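Journal > Packing Room > Bench and Belt

Resetting the belt line

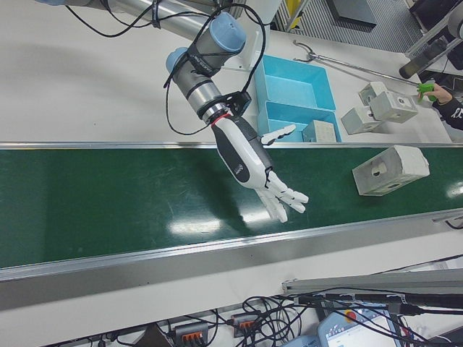 By Wagner Trindade
May 30, 2024

Started on the belt before anything else was switched on. The green surface has been marking up since February, and I wanted it cleaned and retracked before the Kamatholm order goes through. Isolated at the wall, tagged, then brushed the loose dust off along the run with the soft broom. Vacuum nozzle into the gap beside each side rail.

Cleaning was neutral detergent in warm water, well wrung cloth, one direction only. Second pass with plain water. The scratches are in the top cover and don't catch a fingernail, so they stay. I checked both edges for fraying and found a short section on the far side where the cover has lifted slightly. Marked it with a wax pencil and wrote the position in the maintenance book. Silvana Peixoto wants it left until the next splice inspection and I agree with her. Trimming it now would only give it a fresh corner to catch.

The aluminium rail on the near side had worked out of line again. Two fasteners were under torque. I backed them off, set the rail to a straightedge, and brought them up in stages, going back to the first after doing the second. The narrower rail on the other side was fine and I left it alone.

Tracking took most of the morning. Ran the belt unloaded at the slow setting and it walked toward the far rail, the same as last time. Adjusted the tail take-up a quarter turn and waited for several full revolutions before touching it again. Sebastião tends to chase it with the spanner while it is still settling, and then it wanders the other way and he has to start over. A second quarter turn brought it in. It now holds with an even margin on both sides. I will look at it again once it has had a full day of load, as the tension changes a little as the room warms up.

Glare is still a nuisance. The overhead lights put a hard white patch on the belt, and a pale label going through it is difficult to read from where I stand. Daiane has asked for diffusers twice. I tried angling one fitting with a wedge of cardboard, which moved the patch along the belt without making it any smaller. Took the wedge out. A matte cover would fix it, but the supplier's lead time is 29 days and the price is not reasonable for a belt with years left in it.

Went through the blue bins next. They had drifted out of order over the past few weeks and there was packing tape residue on several of the rims. Citrus cleaner, plastic scraper, rinse, dry. The old labels were in three different people's handwriting, so I have redone them on the printer in the one typeface, black on white, part code on the upper line and destination underneath. Vieira goods and Pestska goods are not to share a bin under any circumstances. We had a mixed carton in February and it took an afternoon to sort out the paperwork.

Lunch late. Cheese sandwich, the last of the mandarins.

Afternoon was a test run with 5 cartons of dunnage at different weights. The light ones rode straight. The heaviest dragged a little at the start, then settled. No contact with either rail. Belt speed by stopwatch was inside the figure on the commissioning sheet, and I have pencilled the reading beside the old one so the two can be compared. Bearing noise at the tail end is no worse. There is a faint tick once per revolution which I take to be the splice going over the roller.

Silvana Brandão rang about the Dedon cartons. They are a new size, longer than the current ones and narrower, and she would like them to travel lengthwise. That will suit the belt. It will not suit the scale, which has a short platform, so I have asked her to send one empty sample before they commit to a print run. She will put it on the next truck.

Still to do: order wax pencils, replace the broom head, copy today's torque values into the book in ink. Also find out who has the good straightedge cover. The straightedge was back on its hook with nothing on it, and there is a small nick near the 40 cm mark that I don't remember.

Lights off at ten to six.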